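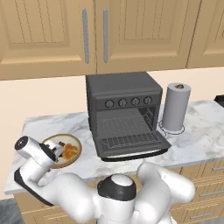 From: Siham Samir
To: sim-manip list
Subject: Re: gripper comparison, toaster oven task

On Friday, Rhys Brunton wrote:
> Which finger set are you using for the plate, and did
> you change the controller gains between runs?

Gains are unchanged. Both finger sets ran under the same impedance controller, 27 episodes each, oven door open at reset.

1. Short fingers. 9 plate drops, mostly during wrist rotation.
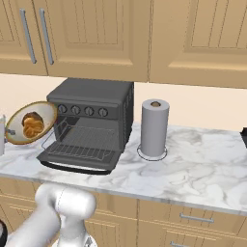 2. Long fingers. 2 drops. Closing force limit 110 N in both cases. The close camera is less useful here, with a gray band across the bottom of the view.
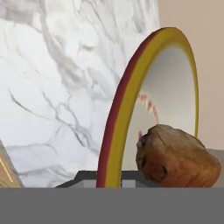

Close view: plate upright in the rack, bread roll in front.

Murali has the configs.

Siham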